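4. Hazard reports and what became of them

4.1 The reports

The study draws on hazard reports written by elected safety representatives at four employers: Hodar and Soler, which run recycling depots; Javden, which fills and packs drinks; and Luvasport, a distributor of sports equipment with a single large warehouse. All four recognized a union during the whole of the study period, and all four used paper report forms, although the forms differed in layout. In total, 40 representatives handed in at least one form.

We collected 1,445 forms. A form was left out if the hazard could not be read or worked out from the text, if it was a second copy of a form already in the set, or if it dealt with a matter other than health and safety, such as a dispute over holiday dates. After these were removed, 1,364 forms remained, and all the results in this section are based on them.

Each form was coded for the type of hazard, the part of the building, the shift on which it was noticed, the action asked for, and the reply given by management. Where a form named more than one hazard, the first one written down was taken as the main hazard. We considered splitting such forms into separate records, but replies from management nearly always covered the form as a whole, and splitting would have made the replies look more frequent than they were.

4.2 Types of hazard

The largest group of reports concerned the movement of vehicles and people in the same space. This was true at Hodar, Soler and Luvasport. At Javden, where forklift routes had been separated from walkways before the study began, the largest group was noise, followed by wet floors near the filling line.

Hand injuries and the risk of hand injuries came second at both recycling depots. Most of these reports came from the picking stations, where glass, cans and film are separated on a moving belt. The gloves supplied at Hodar were resistant to cuts but stiff, and several forms say that pickers took them off to handle small items. The forms from Soler describe the same problem in nearly the same words, even though the gloves came from a different supplier. Picking by machine came up in talks between management and the union at both depots. Figure 1 shows a robotic arm with its gripper at a drinks can. Representatives' views on such equipment were recorded in interviews and are taken up in Section 6; they play no part in the coding reported here.

Reports about lifting and carrying were common at Luvasport. The warehouse held free weights, benches and treadmills in the same aisles as clothing and balls, and an order could contain items of very different weights. Labels on the heavier cartons gave the weight on one side only. When cartons were stacked with that side to the wall, pickers had to start the lift to find out what they were dealing with. This hazard was reported on every shift and by representatives who, according to the interviews, had not spoken with each other about it.

Dust was reported less often than we expected. At the recycling depots it appears mostly in forms written in the dry months and almost disappears after November. Some representatives told us they had stopped writing dust reports after getting the same reply several times. The number of dust reports should therefore be read as a low estimate of how often dust was a problem.

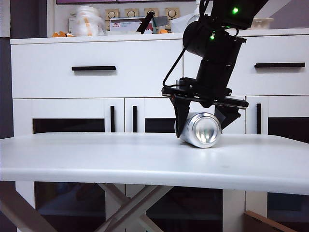
4.3 Replies from management

Under the agreements in force at the four employers, a representative who hands in a form is owed a written reply. The agreements at Javden and Luvasport set a time limit for this. The agreements at Hodar and Soler say only that the reply should come within a reasonable time.

The time limit made a clear difference. At Javden nearly every form had a reply attached, and most replies were dated within the limit. At Luvasport replies were also usual, but a number of them were dated on the last permitted day and said only that the matter was being looked into. We coded these as holding replies. A holding reply counts as a reply under the agreement, and we have counted it as one, but in the tables it is kept apart from replies that accept or refuse the action asked for.

At Hodar and Soler a large share of forms had no written reply at all. This does not mean that nothing was done. In the interviews, managers at both depots said that they preferred to deal with reports by walking over to the station and sorting the matter out on the spot. Representatives confirmed that this happened, and some of them said they liked it better than paperwork. Others pointed out that when a hazard came back a few weeks later there was no record that it had been raised before, and the argument had to be made again from the beginning.

Refusals were rare everywhere. Where they occurred, they were mostly on grounds of cost, and they were concentrated in two kinds of request: changes to the building, and changes to staffing levels. Requests for extra staff were refused more often than any other kind. They were also the requests most likely to get a holding reply and then no further answer.

4.4 Accepted actions and finished actions

A reply that accepts an action is not the same as an action carried out. To find out how many accepted actions were finished, we compared the forms with maintenance logs, purchase records and the minutes of joint safety meetings. These records were complete at Javden, nearly complete at Luvasport and Soler, and patchy at Hodar, where one maintenance log had been lost during an office move.

Small repairs were finished quickly. Broken guards, missing floor markings and failed lights were usually put right within the month, and there was little difference between employers. Purchases took longer. The replacement gloves that were accepted at Soler passed through trial orders with three suppliers before a general issue was made, and pickers on the night shift received theirs last. At Luvasport, weight labels on two sides of each carton were agreed early on, but the change depended on the manufacturers. In the meantime the warehouse printed its own stickers, which were used on the day shift and mostly forgotten on the evening shift.

Changes to working methods were the hardest to follow through the records. A new traffic rule might be announced in a meeting, posted on a board and then followed or ignored, and the logs do not tell us which. For these actions we relied on later forms. If the same hazard was reported again in the same part of the building, we treated the action as not finished. This is a rough test – a hazard may continue without being reported a second time – and it probably makes the record of all four employers look better than it was.

4.5 Differences between shifts

Night shifts produced fewer reports than day shifts, even when the smaller number of workers is taken into account. The interviews offer two explanations. At Hodar and Javden there was no elected representative on nights for part of the period, and workers had to pass their concerns to someone they seldom met. At Soler there was a night representative throughout, but the manager who could accept a report was at work only in the daytime. Forms were left in a tray and collected at 8 a.m., after the shift had gone home, so any discussion had to wait until the following night.

Luvasport had no night shift. Its evening shift, which was made up largely of part-time workers, wrote few reports during the first half of the study and many more in the second. The change followed the election of a representative from among the part-time staff. The hazards reported after the election were mostly ones that had been present before it, judging by the dates of the fittings and equipment concerned. We return to this in Section 5, where the effect of elections is considered across all the sites.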